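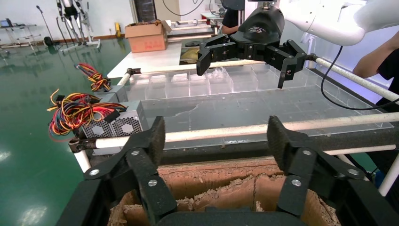 Keep one power supply, bin the rest, and don't you dare buy another plastic box until you've been through the ones you've got. That was the first comment under my last post, from someone signing themselves Jaltwood, and I've been muttering about it ever since. Mostly because it's good advice and I had already bought another plastic box.

So this is the follow-up to the Great Computer Bits Clear-Out, which I started in September and then abandoned for the whole of the autumn. If you missed that one, the short version is that I used to build and mend PCs for anyone who asked, I don't really do it any more, and I still own all the leftovers.

Power supplies are the worst of the lot. A hard drive goes in a drawer. A stick of memory goes in an envelope. But a power supply is a metal brick with a great mop of wires hanging off it, red and yellow and black and all the rest, and whichever way you put it down the wires go the other way. You can coil them, you can tie them, you can shove them behind the unit and lean something on them, and by the morning they've flopped back out across whatever you wanted to keep clear. I had seven. Seven! For one working computer, which has its own.

I've now got it down to two, and I'm going to count that as a win even though Jaltwood said one. The first is a fairly decent one that came out of my old desktop. The other has a bundle of leads so long I could skip with it, and I can't quite let it go (I know, I know). The others went to the recycling centre at Zanville, where there's a cage for small electricals just past the garden waste. Don't cut the cables off and don't open the casing, by the way. They can hold a nasty charge even when they've been unplugged for a good while, so take them in whole and let somebody else deal with the insides.

Next job was the cardboard boxes. I'm a terrible one for saving a box because it's a good box, and then opening and shutting it until the flaps go furry and the corners collapse and it's not a good box at all. All the tatty ones have gone. I kept a couple of sturdy ones for the loft and flattened the rest, which made a surprising amount of mess, little brown crumbs of the stuff all over the carpet.

And then the trays. I do love a see-through tray with compartments. Mine's from a little online shop called Skirinico and it was sold for beads, but it's brilliant for screws and jumpers and those tiny brass standoffs that roll under the fridge. The small sections have been great. The big open section has been a disaster, because a big open section just says "put anything here" and so I do. It fills up with dust and bits, and then something that has no business there at all, like a glove or a baseball cap, lands on top and stays for a month. I've decided the big section is for the thing I'm working on that day and nothing else. We'll see how long that lasts!

A few of you asked about labels. I bought a roll of 1000 plain stickers ages ago and I've used 35 of them, so there's no danger of running out. I write what it is and whether it works, in that order. "Works" or "don't know" - I gave up on "probably", which was on nearly everything.

Still to do: the laptop chargers, the mystery remote controls and the big box marked Ranasinghe, which is named after the shop it came from and hasn't been opened since I moved. I think it's printer cables. If it's another power supply I shall have to own up in the comments.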